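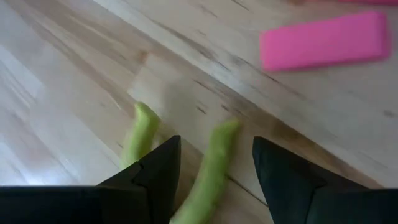 Light-colored wood with dark grain and a seam between two boards

Grelley Athletic is an amateur soccer club based in the river town of Grelley. It fields men's and women's senior teams, a reserve team for each, and youth teams from under-8 to under-18. The senior teams play in the Bakilana Valley League, a regional competition that sits below the semi-professional divisions. Home games are played at Mill Road, which has a capacity of 2,000. The club's colors are dark green and white, and its nickname is the Ferrymen.

History

The club began as a works team for employees of the Grelley paper mill. Its first games were friendlies against teams from neighboring towns, played on a field beside the mill that flooded most springs. When the mill cut back its shifts, the players opened membership to anyone living in the town and dropped the word "Mill" from the club name.

Athletic joined the Bakilana Valley League as a founding member of its second division. Promotion came in the third season, after a 2–2 draw away to Clotik on the final day gave the team the single point it needed. Relegation followed a year later. For a long period the club moved between the two divisions, rarely staying in either one for more than three seasons.

The women's team was formed after a girls' program run by the town's schools lost its funding. Many of its first players came directly from that program. The team entered the league's women's section the following year and finished last, but won the section in its fifth season. It has since had a better league record than the men's team and has not been relegated.

The men's team had its best run under a coach who had played for the club as a center back. It finished second in the first division in two seasons in a row, both times behind Uvness Rovers. A change of coach came soon afterward, and the team was relegated again.

On 2018-04-03 the club and the town signed a lease that gave Athletic control of Mill Road, including the clubhouse and the practice field behind the north goal. Before that, the club had rented the ground by the season and shared it with a track club and the town fair.

Ground

Mill Road stands on slightly higher ground than the original mill field, across the road from the old mill gates. It has one covered stand, on the west side, with 59 seats set aside for visiting supporters. The other three sides are open, with a grass bank along the east touchline. The field runs north to south and has a slope toward the southeast corner. The slope was reduced when new drains were put in but can still be noticed by players taking corner kicks at that end.

The record attendance is 1,751, for a cup semifinal against Uvness Rovers. Athletic lost the game in extra time. Ordinary league games draw far fewer people, and the bank is usually closed except for cup games and the Clotik match.

Floodlights were put up in two stages. The first set covered only the practice field. The main field had no lights for several years, so games in November and the winter months kicked off shortly after lunch. Evening games became possible after the second set was installed, and the league then allowed the club to host midweek cup replays.

The clubhouse has two team changing rooms, a referee's room, a kitchen, and a function room that is rented out for parties and meetings.
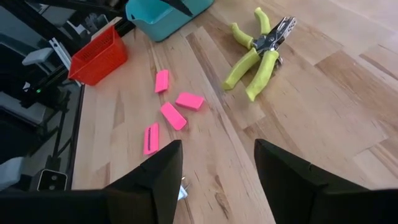 The practice field has an artificial surface and is used mainly by the youth teams. Senior games are not played on it, as it is shorter and narrower than league rules allow. It is rented to outside groups on weeknights, and the income goes toward upkeep of the main field.

Colors and badge

The first team kit was plain white, with no badge. Green was added because the mill's delivery carts were painted that color. The present home kit is a dark green shirt with white sleeves, white shorts, and green socks. The away kit has changed often and has included yellow, gray, and light blue.

The badge shows a flat-bottomed ferry above two wavy lines. It refers to the crossing that linked Grelley to the Clotik side of the river before the bridge was built, and the nickname comes from the same source. An earlier badge with a mill wheel is still used by the over-35 team, which plays outside the league structure.

Rivalries

The club's main rival is Clotik Town, from the opposite bank. The two teams meet twice a year when they are in the same division, and they also play a preseason friendly for the Ferry Shield. The shield is kept by the previous holder if the game is drawn. Clotik has won it more often, although Athletic has held it for the longest unbroken spell.

Games against Uvness Rovers are less heated. Uvness is the largest town in the valley and its club has won more league titles than any other, so most opponents treat the fixture as a measure of their own form. Several Grelley players have moved to Rovers, and a smaller number have come the other way toward the end of their careers.

Youth teams

The youth section is open to boys and girls. Teams are mixed up to under-12 and separate after that. Players under 10 play small-sided games on half of the practice field and are not placed in league tables. From under-12 upward, teams enter the Bakilana youth divisions, which run from early fall to late spring with a winter break.

Players may train with the senior reserves from age 16. The men's reserve team is made up largely of players from the under-18 side, and its results vary a good deal from one season to the next for that reason. The women's reserve team was added later and draws on a wider age range.

Organization

Athletic is owned by its members, who pay a yearly fee and elect a board at the annual meeting in November. Coaches of the senior teams receive expenses but no salary, and players are unpaid. Match income, field rental, and membership fees make up most of the budget. The club also receives a small share of gate money from the Bakilana Valley Cup, which is divided among all clubs that reach the second round.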